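Storing plastic goblets in a shared kitchen
Household and Catering Help — Kitchens and Tableware
Posted 17 October 2021

Adoración Lozano
Our residents' association keeps plastic wine goblets, coloured and clear, for use at functions. The kitchen has a marble worktop and one shelf 36 cm deep. Members have asked whether the goblets should be stored upright, upside down or on their sides. I should be grateful for advice, as we now hold 30 and expect to buy more.

Savchuk
Upright, on a clean shelf liner, with a cloth laid over the top. Goblets stored upside down on a closed surface may develop a stale smell if any moisture remains. They should be dried fully by hand before being put away.

Gondirell
We use boxes with dividers. Ours hold 8 each and were not expensive.

Cinton
I would agree with the first reply as regards the shelf. The worktop is a separate matter. Plastic goblets are light for their height and are easily knocked over when several people are clearing up.

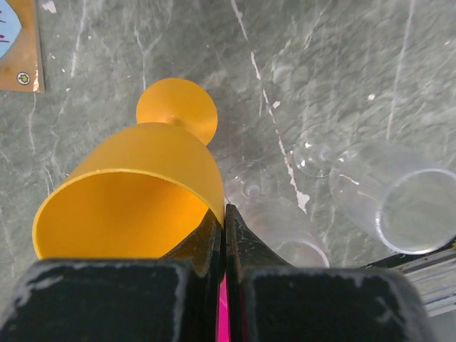

A goblet lying on its side can roll, and the rim then rests on whatever the worktop last held. Any that have been down in this manner should be washed again before they are put away. Clear ones are also harder to see against pale stone, and I would suggest keeping them on a tray with a raised edge — a plain one will serve — until they can be returned to the shelf. Abrasive pads should not be used on either kind.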